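Ticket 271: Funkthermostat Arton verliert Verbindung zum Gateway Ternmont
Status: gelöst
Priorität: mittel
Komponente: Heizungssteuerung, Erdgeschoss

Fehlerbild

Der Raumregler im Besprechungszimmer meldet sich unregelmäßig vom Gateway ab. Im Protokoll erscheint jeweils Fehlercode 103 (Teilnehmer nicht erreichbar), danach fällt der Heizkreis auf den Notbetrieb mit fester Ventilstellung zurück. Die übrigen Regler im selben Strang sind nicht betroffen. Erstmals gemeldet im April, kurz nach dem Firmware-Update des Gateways.

Umgebung

Gateway Ternmont, Firmware 2.6, Stellantriebe von Bianchini, Verwaltung über die Oberfläche Sanurmont. Die Funkstrecke führt durch eine Trockenbauwand und eine Brandschutztür.

Bisherige Schritte

1. Batterien des Reglers getauscht. Spannung im Leerlauf und unter Last gemessen, beide Werte im Sollbereich. Keine Änderung.

2. Regler in Sanurmont gelöscht und neu angelernt. Anlernen beim ersten Versuch erfolgreich, nach etwa 6 Stunden erneut Fehler 103.

3. Funkkanal am Gateway von automatisch auf fest umgestellt. Die Abbrüche wurden seltener, traten aber weiterhin auf, vor allem am Vormittag.

4. Feldstärke an mehreren Stellen im Raum gemessen. Am ursprünglichen Montageort neben dem Türrahmen lag der Pegel bei geschlossener Tür knapp über der Empfangsschwelle, bei offener Tür deutlich besser. Auf Tischhöhe an der Wand war er in beiden Fällen stabil.

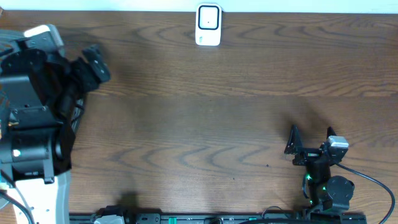
5. Protokollstufe am Gateway auf »ausführlich« gesetzt und bis Mittwoch mitgeschrieben. Die Einträge zeigen vor jedem Abbruch zwei fehlgeschlagene Wiederholungen im Abstand von wenigen Sekunden. Danach wird der Teilnehmer ohne weitere Versuche als offline geführt.

6. Konfiguration mit der Sicherung vor dem Update verglichen. Der Parameter für die maximale Anzahl der Wiederholungen wurde beim Update auf 2 zurückgesetzt — vorher stand dort ein höherer, manuell eingetragener Wert.

Ursache

Zusammenspiel aus schwachem Pegel am Montageort und zu niedriger Wiederholungszahl. Regler mit besserem Empfang kommen mit der Werkseinstellung aus, deshalb war nur ein Gerät auffällig.

Lösung

Parameter aus der Sicherung wiederhergestellt, Gateway neu gestartet, festen Funkkanal beibehalten. Seitdem kein Eintrag 103 im Protokoll. Der Heizkreis folgt der Solltemperatur wieder ohne Rückfall in den Notbetrieb.

Offen

Versetzen des Wandhalters weg vom Türrahmen, wird als eigener Auftrag geführt. Die Protokollstufe ist noch auf »ausführlich« und muss zurückgestellt werden, sonst läuft der Speicher des Gateways voll.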